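Chapter 6

Planning and Paying for Handling Equipment

What this chapter covers

6.1 Describing the work before pricing the machine
6.2 The purchase price and everything around it
6.3 Building a first-year budget
6.4 Comparing quotations
6.5 Acceptance, spares and the second year

Terms introduced: end effector, integration cost, acceptance test, item family, duty, consumable, recurring cost, exception handling

In Chapter 5 we looked at how a site decides whether a job is worth automating at all. This chapter starts from the point where the answer is yes, or at least "yes, if the price is right." The reader is assumed to be the person who has to write the equipment request and defend it to whoever signs.

We will follow one case through the chapter. Brestden is a textile rental and returns business. It receives mixed soft goods, sorts them, and sends them on for washing, repair, repacking or disposal. The company wanted an arm with a gripper at one of its sorting tables, and it asked two suppliers, Plenix and Weldu, to quote. A third company, Dindus, was hired to do the integration. The project went through most of the problems that this kind of purchase usually meets, and it is used in the exercises at the end of each section.

6.1 Describing the work before pricing the machine

The first document in an equipment purchase should be a description of the work. Many buyers begin with a catalog. They compare reach, payload and speed, choose an arm, and then try to fit the job to it. The arm is seldom the part that decides whether the job can be done. With soft goods, the deciding parts are usually the gripper, the sensing, and the way material is presented to both.

Brestden's first request was one page long. It asked for "a robot to pick garments and linens from a table" and gave the heaviest item as 6 pounds. Both suppliers could meet that figure easily, and both said so. The request did not mention packaging, item size, or what should happen when two items were lying on top of each other. The two quotations that came back were for quite different machines, and neither could be compared with the other.

The second request was built from observation at the table. The team listed the item families that reached the station, meaning groups of items that can be handled in the same way. The families they settled on were folded garments, loose garments, flat linens, small accessories, and anything still in or under plastic film. For each family they wrote down the largest and smallest size, the condition on arrival, and where the item had to go next.

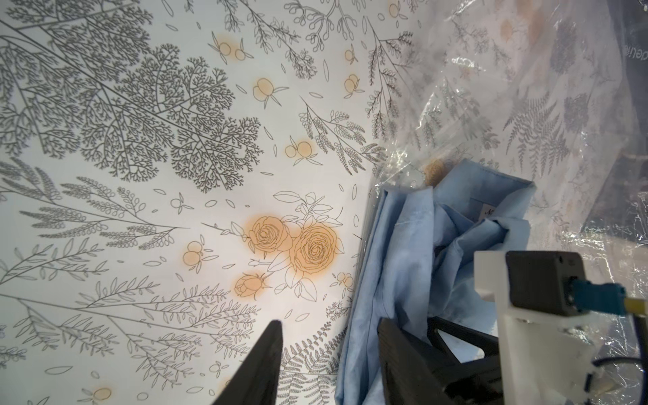
Material condition matters more to a gripper than item weight does. A light shirt bunched into folds gives the fingers plenty to close on, but the same shirt laid flat may give them nothing. Clear film reflects light and can confuse a camera that works well on bare fabric. A printed surface under the item can make its edges harder to find. None of these conditions shows up in a payload figure, and each may add a line to the budget: a different finger shape, a second light, a plain table cover, or more hours of setup by the integrator.

A useful work description answers the following questions.

Which item families arrive, and in what share?
What condition are they in on arrival?
How many items an hour must leave the station for the next step to keep running?
What is an acceptable error, and what does one error cost?
Who deals with the items the machine cannot handle, and where do those items wait?

The last question is the one most often left blank. It concerns exception handling, and it has a direct effect on staffing. If an operator must stand at the station all day to clear exceptions, the labor saving in the request has to be reduced to match. Brestden had planned to move its table operator to another line. After writing the second request, it planned for that person to cover two stations.

Exercise 6.1. Choose a manual handling task that you know well. List the item families involved. For each one, write down the condition that would be hardest for a gripper and say whether that condition could be changed before the item reaches the station.

6.2 The purchase price and everything around it

The price on the front of a quotation normally covers the arm, its controller and a standard cable set. Everything else has to be looked for. Buyers new to this kind of equipment are often surprised by how much of the total lies outside that first line.

The end effector is the tool fixed to the end of the arm. For soft goods this is often a pair of fingers, and the fingers wear. Ask whether the quotation includes one set or several, and ask for the price and delivery time of a replacement set.

Sensing covers cameras, mounts, lights and the cables that serve them. Parts mounted near the gripper move with it all day, so their cables bend constantly and should be treated as wearing parts. Weldu listed its wrist cables as consumables with a unit price. Plenix included them in a yearly service charge. Either arrangement can be reasonable, but the two must be put on the same basis before totals are compared.

Integration is the work of making the parts run together at your site, on your material. It includes mounting, programming, connection to existing conveyors or databases, and testing. Integration may be quoted as a fixed price or by the hour. A fixed price is easier to budget, but it will be tied closely to the work description, and anything missing from the description will be charged as a change.

Site preparation covers power, compressed air if needed, floor fixings, guarding and network points. It is frequently paid for from a different budget and then forgotten. Include it in the request even if another department will pay.

Training should be priced for the people who will run the station and for at least one person who will maintain it. Allow for repeating it when staff change.

6.3 Building a first-year budget

A first-year budget puts one-time costs and recurring costs on the same sheet in separate columns. One-time costs include the equipment, integration, site preparation and the first round of training. Recurring costs include service, software licenses, consumables, power, and the time of the person who looks after the station.

Brestden's sheet had 29 lines when it was finished. Its first draft had 6. The difference came mostly from the recurring column, where the team entered items such as finger sets, wrist cables and a yearly safety inspection. One line was for 765 dollars, the cost of a new cover for the sorting table. The line had been left out of both quotations, and it was needed before setup could begin.

Leave room for a test period. During this time the new station and the old method run side by side, and the site pays for both. Brestden allowed for testing through November and kept its full table staff until the test was signed off.

A reserve should also be shown as its own line. Spreading it quietly across other lines makes each of them wrong and makes it difficult to tell later where the money went. The size of the reserve depends on how much of the work has been tried. If the supplier has already run your own material on similar equipment, a small reserve may do. If not, pay for a trial first and put its cost in the budget.

A trial should use material taken from normal production in the condition in which it arrives. Brestden sent Dindus 100 items for this purpose. The first box had been tidied and folded by a helpful supervisor, and a second box had to be sent. Write into the trial agreement who selects the items, how they are packed, and how they are to be placed on the table.

Exercise 6.2. Draw up a first-year budget sheet for the task you chose in Exercise 6.1. Mark each line as one-time or recurring. Mark with a star every line for which you have no written price, and name the person or company that could give you one.

6.4 Comparing quotations

Once the work description and the budget sheet exist, quotations can be entered on the sheet line by line. Where a supplier has given no figure, write "not quoted" and leave the total open. A blank treated as zero will make the least complete quotation look like the cheapest.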